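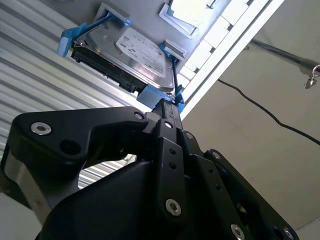 How long should you keep an old hard drive once the computer around it is gone?
Long enough to copy it twice and check both copies. After that, a shelf is fine, or the recycler.

The drawer in Vostcombe

Ihor Prokopenko runs a repair counter off the main street in Vostcombe. Two stools, one bench, a drawer that doesn't close. Drives in the drawer, 136 of them at the July count. Some have names on masking tape. Most don't.

"People bring the tower in, take the new one home, forget the rest," he says. Wedding pictures, tax returns, a whole novel once. Never claimed.

What he likes is a good caddy. Blue plastic, a latch at one end, drive slides out with no hunt for a screwdriver. The old office machines had them and he saves every one, even the ones with a broken clip. Screws he hates. He has a jar of them, nearly 3000, and never the right size.

His routine, scribbled down fast while he worked: power off, cord out of the wall. Touch bare metal on the case. Data cable first, then power, pull by the plug and not the wire. Squeeze the latch. Slide, dont yank. Keep fingers off the circuit board side. Label facing up on the bench, write down the model and serial number before anything else happens.

Then the copying, which is slow. A tired drive can take 25 hours. He leaves it going over night and goes home to eat.

Yevdokiia Mykhailiuk came by for hers while I was there. Three years in the drawer. She put it in her coat pocket, and Ihor made her take it out again and gave her a padded bag.

The counter shuts at five. Bring the power cord, he says, you'd be suprised how many don't.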